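보낸 사람: Kevser Türkmen
받는 사람: 꽃과 화기 메일링 리스트
제목: Re: 창가 큰 화병에 무엇을 꽂을지

안녕하세요.

지난번 메일에 답이 늦었습니다. 질문 부분만 남기고 아래에 인용합니다.

> 일요일에 Vinar 휴게실 창가에 놓을 꽃을 준비하려고 합니다.
> 화병이 커서 꽃을 얼마나 사야 할지 모르겠습니다.
> 작년에는 Uysal 꽃집에서 59송이를 샀는데 절반이 안으로 가라앉았습니다.
> 무늬가 많은 화병이라 흰 꽃만 쓰는 게 나을지도 궁금합니다.

먼저 수량입니다. 그 화병에 59송이를 바로 꽂으면 또 가라앉습니다. 입구보다 몸통이 훨씬 넓어서 줄기가 벌어지기 때문입니다. 저는 작은 다발을 먼저 묶고 밑동을 포장지로 감쌉니다. 20송이 안쪽이면 충분하고, 화병 안에 넣지 않고 옆에 곁들여도 됩니다. 물이 필요하면 다발 밑에 작은 물주머니를 대고 저녁에 한 번 확인하세요.

색은 흰색만 고집하지 않으셔도 됩니다. 화병 바탕이 크림빛 흰색이고 잎무늬가 파랑과 회색이라 흰 꽃은 밝은 창가에서 잘 안 보입니다. 분홍이나 주홍 쪽을 하나 크게 넣고, 노란색은 작은 것으로 조금만 쓰세요. 흰 꽃은 그 사이를 메우는 정도로 둡니다. 가운데 초록 띠가 진하니 잎은 많이 넣지 않아도 됩니다.

줄기 길이는 맞추지 마세요. 한 점에서 묶고 위로 벌어지게 두면 모양이 나옵니다. 묶는 끈은 Praser 것을 쓰는데 다른 것도 상관없습니다.
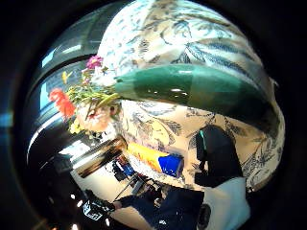 Gavbridge 쪽에서 온 답장에는 흰 꽃을 아예 빼고 주홍색만 두 가지로 쓰는 편이 낫고, 흰 꽃은 창가에서 이틀이면 가장자리가 갈색이 되더라고 적혀 있었습니다. 저는 흰 꽃을 조금 남기는 쪽이지만, 화요일까지 두실 거라면 그 말씀대로 하셔도 됩니다.

그리고 화병을 옮길 때는 띠 부분을 잡지 말고 바닥을 받치세요. 유약이 미끄럽습니다. 받침 천은 서랍 두 번째 칸에 있습니다. 꽃은 토요일 오후에 사시고, 밤에는 창에서 떨어진 서늘한 곳에 두세요.

Kevser Türkmen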